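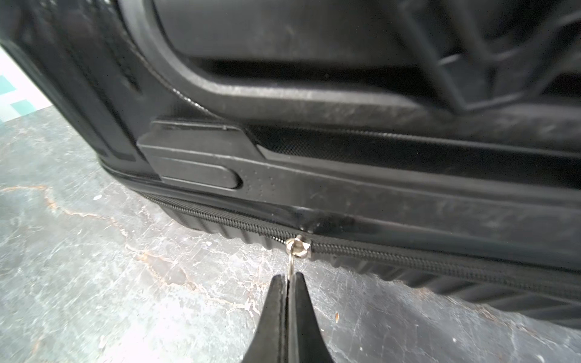

Katherine Giraldo
Build lead, Skuvovia Robotics Club

4. Zipper task: lining up the gripper

1. Lay the black suitcase on the floor with the zipper facing the arm.
2. Let the pull ring hang free from the slider.
3. Jog in at low speed until the fingertips point at the ring. Leave a thin gap between the fingers.
4. Open the gripper to 1000 counts, move in, then close in 2 steps.
5. Save the pose under your team name.

Note: the ring is small and shiny – check the wrist view before each close.

Caution: do not set the close limit above 4000. Keep hands off the suitcase while the arm is enabled.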